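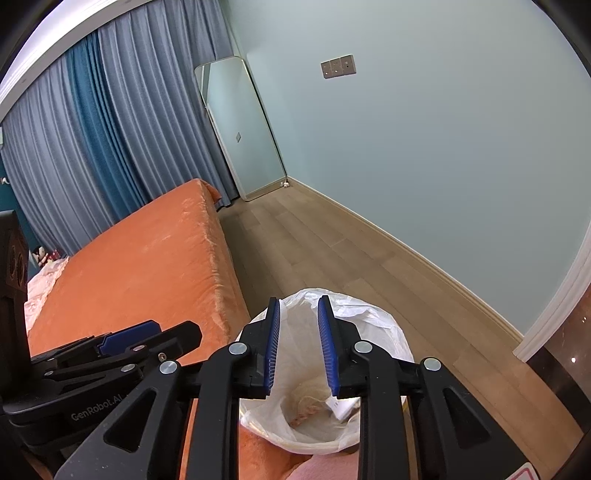
## Emptying and relining bedroom bins

Bedroom bins at Ilutholm are emptied every Thursday, and sooner if the contents reach the rim.

1. Press the rubbish down lightly. Do not put a hand inside the liner.
2. Unfold the liner from the rim, gather the edges and tie them in a single knot.
3. Lift the bag out and wipe the inside of the bin with a damp cloth.
4. Open a new liner, push it to the base and fold the edge over the rim – a loose fold is sufficient.
5. Return the bin to its place by the bed.

Liners are kept in the Flerkton cupboard. Report any split bin to the housekeeping office.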